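Grorner Household Manipulation Project
Progress report to Ketilsson, period ending September
Work package 2: example collection for drawer and surface tasks

1. Where we are

Collection for the nightstand tasks began on schedule and is now the main activity in the lab. The work package calls for examples in which one arm handles small household objects in and on a piece of bedroom furniture. An operator drives the arm by teleoperation, the session is recorded from the head camera along with the joint positions, and each recording is later checked and labeled before it goes to the training group at Everitz.

At the end of this period we have 64 accepted examples in the nightstand set. That is short of what we planned for this date, and the reasons are set out in section 4. The training group has what it needs for a first run, so the delay has not yet held up anyone else.

2. Setup

The furniture is a gray nightstand with a flat top, an open cubby, and two drawers below. We kept the same piece for the whole period and have left it in one position on the floor. The plan is to get a reliable result on one nightstand first and then bring in others that differ in height, color and type of knob.

The lower drawer is the one used for object tasks. It is a harder reach than the tabletop. The gripper has to come down past the front of the furniture with little room on either side, and early operators tended to touch the side wall on the way in. Touches of this kind are allowed in the data as long as the nightstand does not shift. Runs where it shifts are rejected.

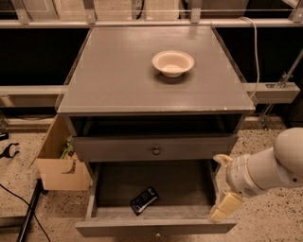
Figure 1. Gripper at the right side of the open lower drawer, with a black object lying in the drawer and a bowl on top.

Each example starts from a start card that tells the operator which objects go where. The cards are drawn up in advance so that objects turn up in different spots and at different angles. A bowl on the tabletop is used in many of them. In the drawer examples it serves as an object to be left alone, and a run in which it gets bumped is marked as a failure.

3. Task types

We are collecting two groups of examples. The first is drawer work: reaching into the open lower drawer, taking hold of an object, and lifting it clear. The second is surface work, in which the arm picks up or sets down an object on the flat top.

Surface work has gone faster than expected. Operators reach an acceptable standard after one practice session, and most rejected runs are rejected for timing faults in the recording.
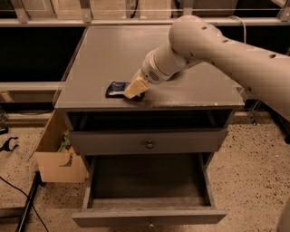 Flat packages are the exception. They sit low against the surface, and the fingers have to be brought in at an angle to get any purchase. Some operators press down first and then close, others try to catch one end. We decided to keep both approaches in the set and to label them separately, so that Everitz can train on either one alone or on the two together. We would like Ketilsson's view on whether this split should continue into the next period, as it adds to the labeling time.

For drawer work, the instruction to operators has been changed once. They were first told to approach from directly overhead. This hid the object behind the wrist in the head camera view for much of the reach. They now come in from the right and angle down, which keeps more of the object in view until the fingers close. Examples recorded under the old instruction have been kept in a separate folder and are not part of the count in section 1.

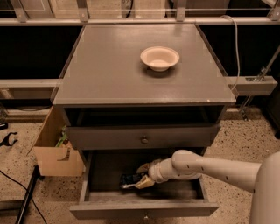
Figure 2. Drawer task: the gripper holding a dark object in the lower drawer.

4. Problems and delays

We lost 6 working days to a fault in the recording software supplied by Droler. Camera and joint data drifted apart during longer sessions, and the drift was only found at the labeling stage. Droler has sent a fix. As a further check, we now stop the recorder between examples and compare the clocks before starting again.

Labeling is slower than collection. One person was assigned to it, and by the middle of the period there was a backlog. A second labeler started part time in September and the backlog is coming down. The two labelers meet every Wednesday to go over runs they disagree on. Most of these concern grasps where the object slips and is caught again in the same motion.

Lighting has not been controlled closely. The training group asked us to leave it as it is for now, and to write down the time of day for each session.

5. Plan for next period

Collection will continue on the same nightstand for 4 more weeks. After that we will add the closed-drawer tasks, in which the arm has to pull the drawer open by its knob before reaching in. Trial runs suggest that the small round knob is difficult for the present fingers, and we have asked the workshop for a set with a softer pad.

Spending is within the budget for this work package. The second labeler was paid from the staff line, and no transfer between lines is requested. The updated collection sheet and the revised operator instructions are attached to this report.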